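About Us

Desidero is a small company that teaches two-armed robots to pack and serve food at counters. We started as a pair of engineers in a rented room in Skostcombe, and today we are ten people in the same building, one floor higher. Our customers are canteens, ferry kiosks and hospital shops, mostly places which must stay open in hours when it is difficult to find staff.

Many companies write on this page about their vision. We have decided to write mainly about a fault. When a new customer visits us, this is the story they ask for, and it explains better than a slogan how we are working now.

What happened in June

In June we had a robot running at the Tovitz kiosk, as a trial. Its task was simple: a customer orders, and the robot collects a sandwich, a drink and something sweet on a tray. It had completed 1569 orders there without any complaint that reached us.

During the next order the left arm closed its gripper on a sandwich and did not stop closing. The software believed that the fingers were still open. The sandwich was crushed, and this alone would be only a pity for the sandwich. But the arm then tried again, and on the second try it pulled the basket with it over the edge of the counter. The counter attendant put out her hand to catch the basket. The closed fingers passed over the back of the hand and left a bruise.

She pressed the emergency stop herself. The arm stopped as it should. She did not need treatment, but she had been frightened, and we do not consider it a small matter. The trial was ended the same afternoon and all our other robots were switched off until we understood the cause.

What we found

The gripper reports its position through a thin cable which follows the arm. At Tovitz this cable had been tied too tightly at one joint. With each order it was bent a little, and finally one conductor was broken inside, where the eye could not see it. When the signal was lost, our program did not treat it as a fault. It kept the last value it had received, which was "open", and it continued to close.

So there were two mistakes. The first was made with a cable tie. The second was made in our code, some years before, by people who still work here (one of them is writing this page). The second is the more serious. A cable may always break, and the program must expect it.

There was also a third thing, which we were slower to admit. In the log we found 37 short interruptions of the signal in the days before. Each was repaired by itself in less than a second, and for this reason our monitoring had put them in a file that no person was asked to read.

How we test now

After the incident we built up the counter again in our workshop, on a brown table, with the kind of goods that a kiosk sells. Real food is used, and real packaging. Before, we had tested with foam blocks, and a foam block forgives a gripper almost everything. A sandwich does not, and a foil container is nearly as bad.

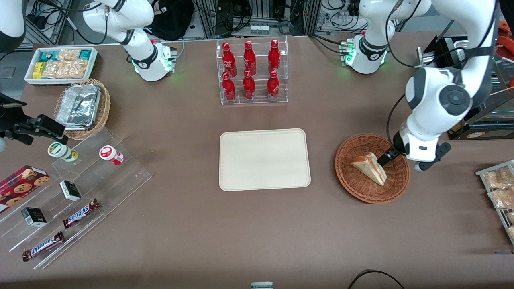 Gripper test with a sandwich in the basket, Skostcombe workshop.

The rules of the test are few, and they are printed on the workshop door:

If the gripper signal is missing, even for one reading, the arm must stand still and the fingers must not move.
The arm may not try again by itself. A person must look first and then allow it.
The closing force has a limit in the gripper's own hardware, which our program can't raise.
An arm that feels resistance from a basket or a tray must let go of the goods and stop.
Every interruption of a signal is read by a named person before the next working day.

We do cut the signal on purpose, at different moments of the movement, and we do it also when the arm is above the goods and has not touched anything. Sigrún Lykkegaard decides the moments and does not tell the rest of us. In the beginning we lost a good deal of bread. The first version of the new code stopped the arm correctly, but when it was started again it had forgotten that it was holding something, and it opened the fingers. This is now corrected too.

The difficult goods are not always those one expects. Soft food teaches us about force. Small boxes and chocolate bars teach us about reach, as they lie on sloping shelves between clear walls, and a clear wall is a hard thing for a camera to see. If a finger meets such a wall and the program doesn't notice, we have again a robot that is pushing when it believes it is free. We therefore spend as many hours at the snack display as at the sandwich basket.

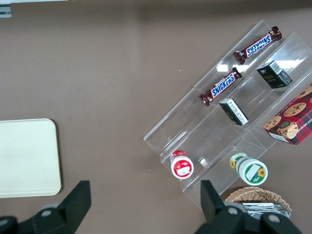 Malou Laxdal answered an early draft of this page with the following note, and we print it with her permission: "You write that the arm stopped as it should. Yes, when I pressed the button. The button was on the far side of the till and I had to reach over the arm to get it. I would like this to be on the page as well. I'm glad about the new code, but I asked for a second button in my first week and I got it after the bruise."

She is right, and it is on the page. The stop button at Tovitz had been placed where the electrician found it convenient, and we had approved the drawing. Her request had been received by us and was put on a list for the next version. Now each counter has two stop buttons, one on each side, and neither can be covered by the arm in any position. The staff choose the places before we drill any hole. A request about safety from the people at the counter does not go on the list for the next version. It is answered in 5 days, and the robot waits until it is done.

Who checks us

We didn't want to be the only judges of our repair. The mechanical part and the stop circuit were examined by Hauksdóttir, an inspection office with which we had no business before. Their report had two remarks. One concerned the cable, which is now led with a free loop at each joint and is exchanged at fixed intervals, also when it looks healthy. The other concerned our manual, where the chapter about stopping the robot came after the chapter about cleaning it. It is now the first chapter.

The robots went back to work one at a time, beginning with those which had the fewest people near them. The counter at Tovitz was the last.

Working with us

If you are thinking about a robot for your counter, please come to Skostcombe and see a test before you ask for a price. You may choose the moment when the signal is cut. Bring your own goods if they are of unusual shape. You can also ask for the complete incident report, including the log, and we will send it without a form to sign.

Visits are possible on most mornings. Please write to us a few days before, and tell us if anyone in your group uses a wheelchair, so that we can have the goods lift unlocked.

Page last revised Aug 11, 2024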